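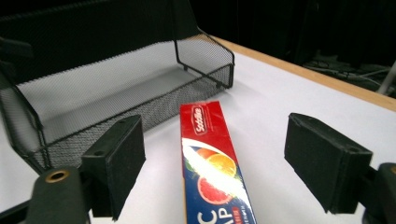
Martial Arts | Competition News
2024-12-03
By Nasport staff

Registration for the Ultunley Open, the first regional judo tournament of the new season, closes on Friday with 197 athletes already on the list. The organizers have set the limit at 200 and say there will be no waiting list this time. Paper entry forms can still be handed in at the Gerketti Sports Hall -- forms go in the tray at the front desk, one per athlete, signed by a coach. Forms without a signature will be sent back.

The tournament takes place in January over two days. Cadets and juniors fight on the first day and seniors on the second. Weigh-in opens early on both mornings, and athletes who miss it lose their place in the draw. The hall seats 2000, and tickets for both days are on sale at the box office.

A total of 18 clubs have entered so far. Hsieh Judo Club, which took the team title at the last edition, is sending athletes in every senior weight class. The team event returns as the closing part of the second day, with mixed teams of six. 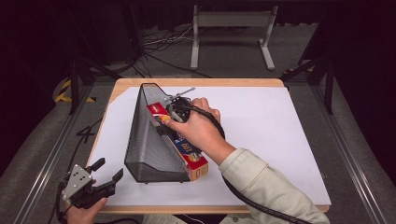 A red, blue and yellow box against a mesh organizer.

The draw will be held the evening before the first fights and posted at the hall entrance. Coaches are asked to check the names and weight classes of their athletes that same evening -- changes will not be accepted once the first match has been called. Medals in the senior classes also count toward the regional ranking.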